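Notebook, Thursday, 4:20 pm

Back on the turnout model for the Tristhorpe by-election. I reran the Brinden ward with the new phone sample (400 calls, 76 usable answers - ouch) and the gap between the two front-runners shrank again. I don't trust it yet. The Statlow numbers look much saner, probably thanks to the longer calling window!

Fixed the weighting script, which was counting postal voters twice in any ward with a split polling place. That knocked 1,083 rows out of the merged file and my totals finally match the register.
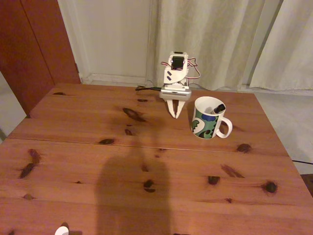
Still to do: redo the age bands, and call back roughly 40 of the undecideds before the last rally weekend. If anyone touches the Chong folder, please don't rename the columns again - I lost a whole morning to that.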